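Bench and Enclosure Inspection: Cloth Folding Station, Dulham

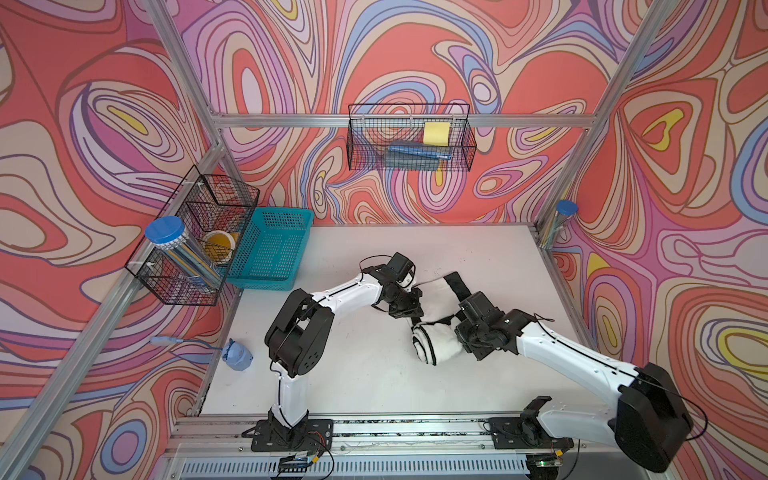
Vasilică Iordache

Inspection carried out Friday, July 6, 2018. Items are marked OK, ACTION or N/A. Comments follow the item they belong to. Copy to Paula Pascu.

1. Table surface
1.1 Top flat and free of raised edges: OK
1.2 Surface marks: OK
Comment: Faint scuffs on the white top. None catches a cloth drawn across it by hand. Do not use abrasive cleaner.
1.3 Top level, front to back and side to side: ACTION
Comment: Low by 2 mm at the right rear corner. Shim and recheck.

2. Frame and rails
2.1 Aluminium rails free of burrs and sharp ends: OK
2.2 Front rail fixings tight: OK
Comment: Both mounting plates checked with the torque wrench, arms isolated. No movement.
2.3 Corner posts tight: ACTION
Comment: One bolt on the right-hand post took a quarter turn. Mark it with paint pen and look again in December.

3. Wall panels
3.1 Three patterned panels secure, edges flat: OK
3.2 Print free of peeling: OK
Comment: Wipe with a dry cloth only. Rodica Căpraru asks that nothing be taped to the panels, including this checklist.

4. Cloths
4.1 White cloth with black edge trim, hems sound: OK
Comment: Trim checked along its full length before the cloth went on the table. No loose thread over 3 mm.
4.2 Spare cloths stored off the floor: ACTION
Comment: Spares were in an open box under the bench. Move to the Preda cabinet, second shelf.
4.3 Cloths laundered without softener: OK

5. Arms and cables
5.1 Cable on left arm free of nicks: OK
5.2 Gripper faces clean, no lint: ACTION
Comment: Lint on the right gripper. Removed with a soft brush. Add to the daily clean.
5.3 Hands clear of the table before power is restored: OK

6. Access
6.1 Walkway in front of the bench at least 800 mm: OK
6.2 Clearance behind the back panel at least 200 mm: OK
6.3 Isolator reachable from the front: OK

Open items: 1.3, 2.3, 4.2, 5.2. Assigned to Bogdan Hodoroagă. Station may remain in use.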